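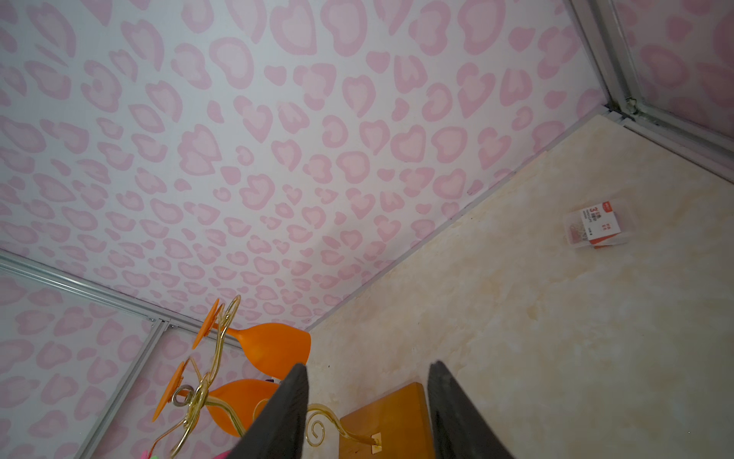
Does it tip over if you take the glasses off one side first, asks a customer from Bowen, and we get that one a lot, so we'll start with it. It's a fair thing to worry about with any rack that hangs its glasses out on branches! Our advice is to unload it back and forth, one from the left and then one from the right, and to keep a hand on the base if your counter is slick.

Home Kitchen Glassware Racks & Stands Returns Contact

The Rirer Wine Glass Drying Rack

We've carried the Rirer for a good while now and we're still fond of it. The base is a plain wooden rectangle in a warm honey brown, and up out of it comes a thin gold-colored metal frame with curved wire branches that spread like the spokes of a wheel. Stemmed glasses hang from the branches upside down, feet up and bowls down, so the water can run out and the air can get in underneath.
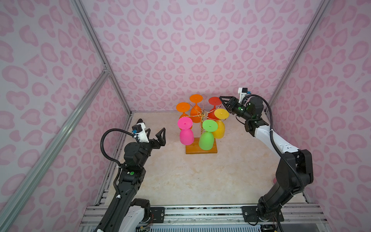
It holds six glasses, and we like it best with the Pestico plastic ones, which come in bright colors - orange, red, hot pink, lime green, yellow - and make the whole thing look like a party even on a dull afternoon in February. They're sold separately, but plenty of people put both in the basket together. Ordinary stemmed glasses are fine too, as long as the bowls aren't so wide that they knock against their neighbors.

Putting it together takes 4 screws, and the little key is in the bag. Wipe the wood with a damp cloth and dry it right away, please don't leave it standing in a puddle, and rub the gold wire with something soft - no scouring pads! If you lose a screw, write to us at the Stistitz shop and we'll mail you one free.

Item 3000, ships in 2 business days. Spare bases are item 61, while they last.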